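Lumanlan Household List - message 1744
Subject: Re: folding cloths so they stay folded
From: Rhea Talavera

Rommel Javier wrote:
> We have a drawer full of tea towels and cleaning cloths and it is
> a disgrace within a day of my tidying it. Does anyone fold theirs
> in a way that lasts? I've tried rolling and I can't say I took to it.

Dear Rommel,

How lovely to see your name on the list again, and with a question after my own heart! I grew up in a house where the linen was folded on the kitchen table every evening after supper, and I'm afraid I have had opinions on it ever since.

My own way is to clear the table completely and lay one cloth out lengthwise, with a short side nearest me. I take hold of the far end, give it a gentle tug to square it up, and bring it down to meet the near edge. Then I smooth it with the flat of my hand, from the fold outwards, and fold it in 3 across the width. Thin cloths can be done 2 at a time, though the bottom one does like to creep.
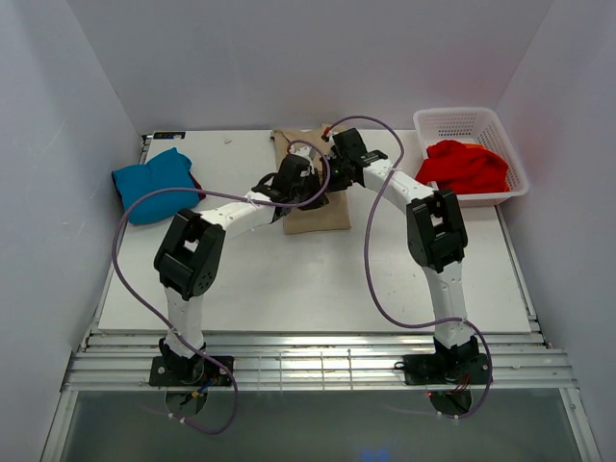 The far edge is always the fiddly bit, I find, as it bunches up the moment you pinch it. A plain tan cloth or a blue one will forgive you, but anything with a stripe shows every wobble - my mother used to make us start again if the stripes didn't meet.

For the drawer itself, stand the folded cloths on their edges like books, with the fold uppermost. I keep the colours apart too, blue for the windows and dark red for the kitchen floor (an old habit from Redumholm, where we had one cupboard for everything). Do leave a little slack in the row or you'll drag out three when you wanted one.

If yours are the heavy Ratska sort, fold them once less and let them be a bit fat. Let me know how you get on, and give my love to everyone at Zusside.

Warmly,
Rhea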